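My grandmother Bohumila owned 6 flannel shirts and wore them until the elbows gave out, and then she wore them some more. I think about her every February, when the catalogs start telling me what I ought to want for spring. I've come around to believing that clothes should be kept a good deal longer than we keep them - and I say that as someone who once filled 18 bags for the thrift store in Vevincombe and felt very proud of herself.
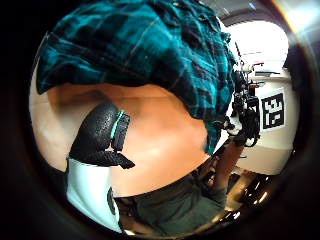

Plaid flannel, teal and dark navy.

My friend Lenka says I'm sentimental, and she may be right, but a shirt gets better company as it ages. The collar softens, the cuffs learn your wrists, and you stop fussing over every drip of soup. So mend the pocket, dear reader, and sew the button back on, even if the thread doesn't match. Mine never does.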